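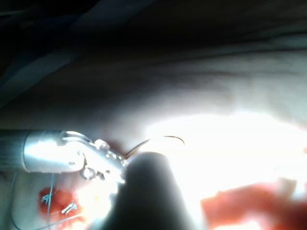 Curved needle in the jaws over the practice pad, two blue stitches already in the pad at lower left.

Ticket 674 - Left arm drifts while holding needle
Project: Rudura student suturing team, Jaltgate
Opened: 02/12/2024
Status: Closed, with one item carried over
4 min read

Problem

When the operator lets go of the hand controller with a needle in the jaws, the instrument tip creeps toward the pad. It does not happen right away. The tip holds for a few seconds, then sinks a couple of millimeters and stops. We first saw it while getting ready for the Ansari student challenge, where the entry has to place a row of stitches without the operator touching the pad by hand.

Setup

Drornau training console, stock needle driver, our own control node on the lab PC. The control loop is set to 220 Hz. No changes to the arm itself since August.

What we tried

1. Restarted the console and the control node. No change.

2. Homed all joints and ran the range check. Passed on both arms.

3. Swapped the left and right instruments. The drift stayed with the left arm, so the instrument is probably fine.

4. Turned off the tremor filter. The creep was still there, a little faster.

5. Logged joint torque with the controller released. The wrist joints were flat. The insertion joint showed a slow ramp that lined up with the creep.

6. Checked the gravity table in our config. The left arm was loading the values for the old, lighter tool adapter. The right arm had the correct ones. Somebody had copied the file before the adapters were changed and the left entry never got updated.

Fix

Corrected the left entry, restarted the node, repeated the release test for 15 minutes. No creep in the log.

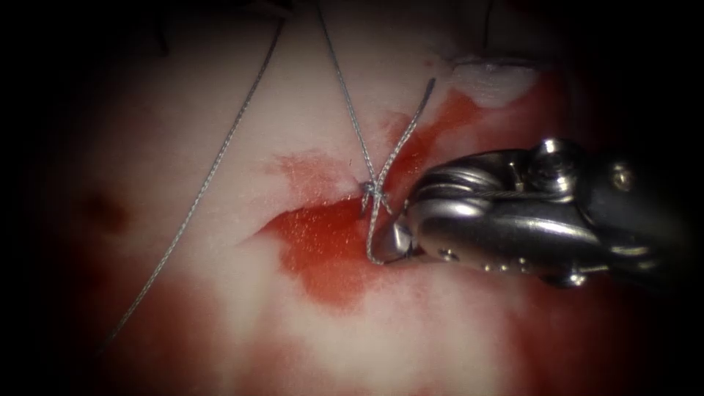

Thread slack is the item we are carrying over. Our tension estimate reads motor current only, and it can't tell a snug stitch from a loose one until the thread is already pulled. With a knot tied and a narrow loop still running from it back to the needle, the estimate says almost nothing about that loop. The operator has to judge it by eye on the monitor. We would like the software to at least warn when the needle is moving and the current stays flat. Moved to its own ticket.

Notes for whoever runs the arm next

Pull the latest config before you start - the old file is still on the spare laptop. Run the release test with a needle in the jaws and keep the tip well above the pad while you do it. Save the torque log even if the test passes.

Share (2) Comments (3)

Comments

Had the same thing on our arm last term and blamed the brakes for two weeks. Will check our table.

Does the release test need the tremor filter on?

Reply: Leave it on, same as in a normal run. We only turned it off to rule it out.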